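How I keep track of ceasefire news without losing my whole evening

I've been following the Jarkater border talks since November, and my first month was a mess of half-read headlines! So now I do it this way.

Start with a map. Mark Fostomton and the Sosa crossing, the two places every report mentions, and colour in who claims what (pencil, you'll be changing it).

Next, open a plain notebook page with two columns: what was said, and who said it. If a ministry says 400 troops pulled back and the monitors say 70, write down both and leave them there. Don't average them!

Then read the treaty itself. The 1890 one is short, and half the arguments on telly come straight out of its second article.

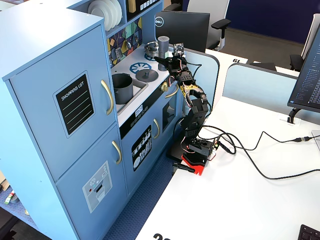 Jollen wrote in to say the notebook works better with a third column for the time of each statement, as the morning and evening versions often don't match. I've added one and I'm very happy with it. Check yours at 7 pm, then close the laptop.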